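Marking Out and Looking After a White Work Table

Last updated: April
40 shares | 5 comments

A white top is good for small parts. You can see what you dropped, and you can see what needs cleaning. The trouble is that it also shows every scuff, so people scrub it too hard or give up on it. These are the habits we use on the benches at Gemberg, written up by Nermina Ivanov.

1. Mark the spots with black tape

Thick black tape shows up well on white and can be moved later. Lay a square outline for the place where pieces go, and leave the inside bare. Make it bigger than the piece, so you can set things down without touching the tape. A single strip works as a divider. Press the ends down hard with a thumbnail.

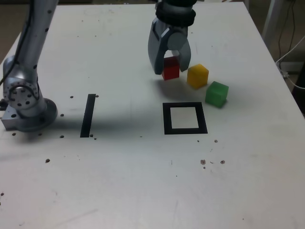 2. Clear the crumbs before you wipe

Small brown and black specks gather on any table that gets used. Brush them off dry first. A damp cloth pushes them around and grinds them in, and that is where many of the fine gray marks come from. Use a soft paintbrush along the edges of the tape – a stiff one lifts the corners.

Then wipe with warm water and a drop of dish soap. Wring the cloth out well and go around anything bolted down.

3. Use color for small pieces

Plain plastic cubes in red, yellow and green are handy for trying out a layout. Red is the easiest to find on white, even under a strong light that washes out the table.

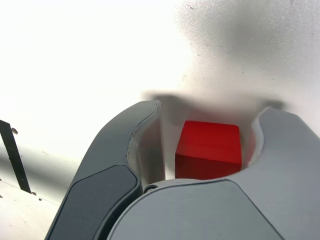
Clear or see-through colors are harder to spot in shadow, so keep those toward the brighter side. We buy ours from Pekel in tubs of 200 and keep spares in a jam jar.

4. Try the stack before you fix the square

Put one cube on another inside the outline and look at it from two sides. If the bottom one sits close to the tape, move the tape now. Check where the shadows fall as well.

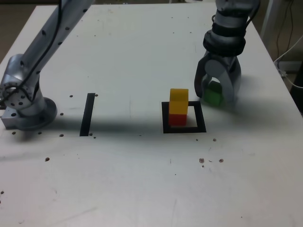

What do you do about old screw holes in the top?

Leave them open if you might use them again, and clean them out with a dry toothpick. Holes you are done with can be filled with white filler, left overnight and sanded flat with fine paper.

5. Replace tape before it goes gummy

Peel it back slowly and low to the table. Rub off leftover glue with a little cooking oil on a paper towel, then wash the oil away with soap or the new tape won't hold.

3,000 views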